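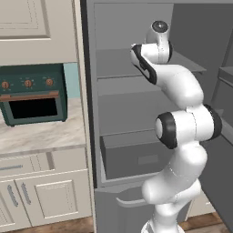

The argument over standby power is usually conducted with the wrong unit. Manufacturers quote watts, tenants read kilowatt-hours, and the utility bills for a month in which twenty other things happened. I think the household appliance label should carry one additional number, the annual energy drawn while the product is doing nothing its owner asked for, and I think it should be the same size on the label as the number for normal use. A kitchen makes the case better than a home office does. A large refrigerator and a countertop toaster oven can sit within a few feet of each other and have nothing in common as electrical loads. The refrigerator cycles all day on purpose. A toaster oven works for a few minutes and then waits, and if it has a display or a touch panel it waits with its power supply energized.

The physics is not in dispute. A device that draws one watt continuously uses 8.76 kilowatt-hours in a year. The difficulty is that the load is spread across many small supplies, each one too small to be worth anybody's afternoon. In October I put a logging meter on every plug-in load in a two-bedroom apartment in the Nimri building, where I do the electrical maintenance. The idle total for the unit, with the refrigerator excluded, was 33 watts. Over a year that is a little under 290 kilowatt-hours. The tenant guessed it would be "a light bulb," and by the standards of the bulbs she grew up with she was close.

Measurement is where most of the popular advice fails. A cheap plug-in meter is accurate enough at 600 watts and often poor below two. Many of them sample too slowly to handle a switching supply that pulls current in short bursts, and some simply display zero. I have seen a zero reading quoted as proof that a device is harmless. The Fedis logger I use integrates over a full 24 hours, and on several devices the result was well above the spot reading. One soundbar woke its network radio on a schedule of its own and stayed awake for up to 40 minutes each time. No spot reading would have found it. 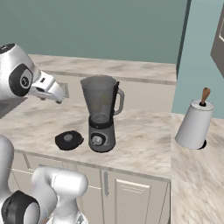 Countertop blender standing upright, smoke-gray jar.

Motor-driven appliances deserve separate treatment. A blender with a mechanical switch breaks the circuit and draws nothing when off. The same product with electronic speed control may keep a low-voltage supply running in the base all year for the sake of a button that gets pressed twice a week. The buyer cannot tell which design is inside the box from the product page. The duty cycle is so short that idle draw can exceed useful work: a 600-watt motor run for two minutes, 100 times a year, uses two kilowatt-hours. A half-watt supply in the same housing uses more than four.

The standard objection, put to me at some length by Jihad Harb, who designs power supplies for Werkilano, is that regulation has already solved this. Limits on off-mode power exist in several markets, and the supplies themselves have improved a great deal. I accept both points. My objection is to the definition. Off mode is a state the manufacturer describes and the laboratory tests. Networked standby, delayed standby, and the state a product falls into after a firmware update are separate conditions with separate limits, or none. The owner experiences all of them as "off."

Harb's second point is better. A label number has to be repeatable, and idle behavior depends on the network, the settings, and how long the lab is prepared to wait. My answer is a fixed 24-hour test – default settings, network connected if the product has a network, nobody touching it. Multiply by 365 and print it. It will be wrong for some homes, as the figure for normal use already is.

There is a smaller remedy that needs no rule change. Ninilum, a maker of switched outlet strips, publishes the draw of its own indicator lamp in the data sheet to two decimal places. It is one line of text. Any appliance company with a test bench could do as much by next quarter, and I would buy on the basis of it.

The apartment in Nimri is now at 11 watts. Most of the reduction came from the soundbar and an old set-top box that had not been connected to a television for years.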